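Rules for shared bimanual benches - what do you lot enforce?
Posted in: Safety and good practice

inby_bench
January 21, 2021

Been asked to write down bench rules for our two-arm tables. Up to now it's been word of mouth and it shows. Draft so far:

- both arms parked before hands go over the rail
- cables clear of the full reach, checked at the start of every session
- nothing on the table that isn't in the task sheet
- lids and tall stuff kept out of the elbow sweep
- log the reset, even a boring one

Task we're on is toiletries into a clear bag, toothbrushes and small bottles, both grippers working the same patch of table. So the arms get close to each other a lot.
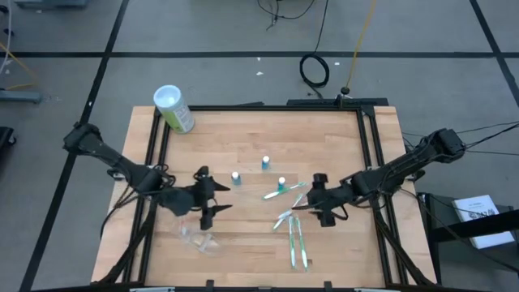 Chettiar
Rule three is too strict imo. If you only ever allow what's on the sheet you get a policy that falls over the first time somebody leaves a mug out. We let people add one thing per session as long as it's logged.

inby_bench
Fair but that's a data argument, I'm after a safety one. Something tall near the edge is a thing an elbow can hit. Could live with "one extra, logged, low height" I suppose. What height do you use?

Chettiar
84 mm. Came from the lowest the elbow gets plus a bit. Measure your own, don't copy ours

zalby
Parked isn't enough for rule one!! Parked and torque off, or parked and the stop pressed. We had an arm that was "parked" wake up when someone restarted the wrong terminal. Went through 340 resets in June with stop pressed every single time and it adds a few seconds each, that's it.

Chettiar
Disagree a bit. Torque off on ours means the arm sags onto the table if it isn't properly home. Then you've got a bent finger and a dropped bottle. Stop button yes, torque off no.

zalby
then home it properly?

Chettiar
In a perfect world. New people don't.

inby_bench
Ours holds position on stop so I'll go with parked + stop pressed, and torque off only for maintenence. Will put a line in saying check what your own arm does first.

Other thing I wanted to ask about is thin clear plastic. Grippers lose it, people lean in to fix it without thinking - that's where nearly all our near misses are. 9 written up so far and most of them were bag fiddling. 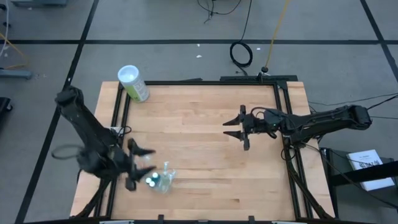 So I want a rule that a failed bag grab is a failed episode, full stop. No reaching in mid run. End it, press stop, tidy up, start again. Costs us episodes but I'd rather that than fingers.

adwood
+1, we do exactly that. Of 293 runs last batch we binned a fair few and no one minded after the frist week

zalby
Agree with this one. Would add a second person on the stop if anybody's still learning.

Chettiar
Fine by me, but keep the failed ones, don't bin them. Mark them as aborted and move on. Useful later.

adwood
storage though

inby_bench
Keeping them. Will post v2 of the list when I've redone rules one and three.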